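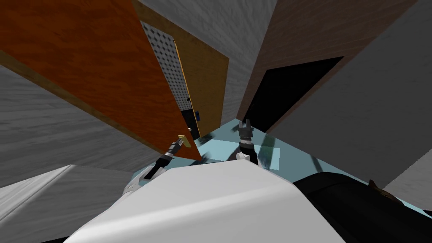

Do we have to finish the Nernden book before the November meeting?
Only as far as chapter 14, where the second body turns up and the inspector stops being polite.

Syahrul Harahap wrote:
> I've read the first three chapters of Cukodia twice now and I still
> can't tell the brothers apart. Is Raju the one with the limp or the
> one with the boat? Also my copy has 500 pages and the library's
> has fewer. Are we reading the same book?

Raju has the boat. The limp belongs to Turent, until page 212 or so, when the author forgets about it and he runs up a flight of stairs after the postman. I went back to see if I'd missed a doctor. There was no doctor.

As for the page count, the library copy is the older printing, without the afterword. Don't read the afterword first. It names the killer in its second sentence, in a paragraph about how hard it was to keep the killer's name a secret.

I'm enjoying it more than I let on last month. The harbor chapters are good, and the aunt should have had her own series. What I can't forgive is the diary. Seven years of entries, and the dead man writes down every lunch he ate but never once mentions that he's being blackmailed. I've kept a diary. Blackmail would have made it in ahead of the soup.
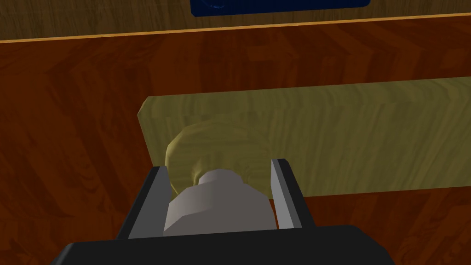

Gripper holding a light gray object.

Two things for the meeting. We start at 7, and please use chapter numbers when you want to point at a passage, given the two printings. And if you've guessed who did it, write it on a slip of paper and bring it folded. Last time three of us claimed we'd known all along and I didn't believe any of us.

Syahrul, you can have my spare copy if yours keeps shedding pages.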